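Visit report: Florness workshop, 13th November

The Florness site occupies the ground floor of a former print works, with a delivery door on the north side and 2,107 square feet of usable space. Anwara Gamage met our group at the door and took us through in two parties of six.

The first stop was the goods-in shelf. Extension leads and power strips are logged by length, number of outlets and cable gauge, then given a paper tag. Tùng Huỳnh, who keeps the log, said the backlog from January has been cleared and the usual wait is now 12 working days. Strips without a readable rating plate are set aside and do not go further.

The second stop was the bench area. Work on strips takes place on plain tabletops with the leads laid flat, and each outlet gets its own entry on the sheet. A plug is offered to the outlet, seated, withdrawn, and the fit is noted as firm, slack or refused. Side load on the strip matters here, as a light housing will slide when a stiff outlet is tried. 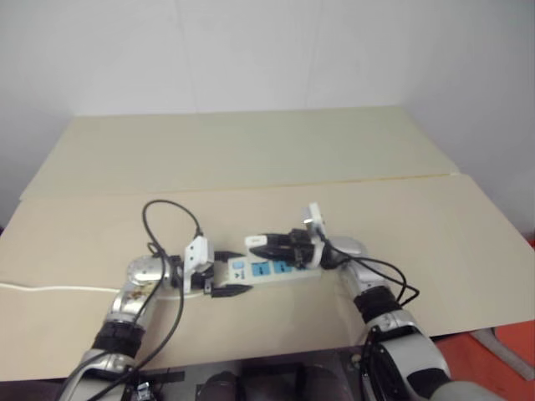

White power strip with blue socket panels, held at its left end, with a plug above the right half.

Outlets graded slack are retested after 30 insertions. If the grade is unchanged, the strip is withdrawn and the cord recovered. The shop uses a sheet layout taken over from Gukosance, with one added column for switch condition.

We finished in the store, where passed strips are coiled and hung by length. Parking is on Jolloritz Road, and the side gate closes at 6.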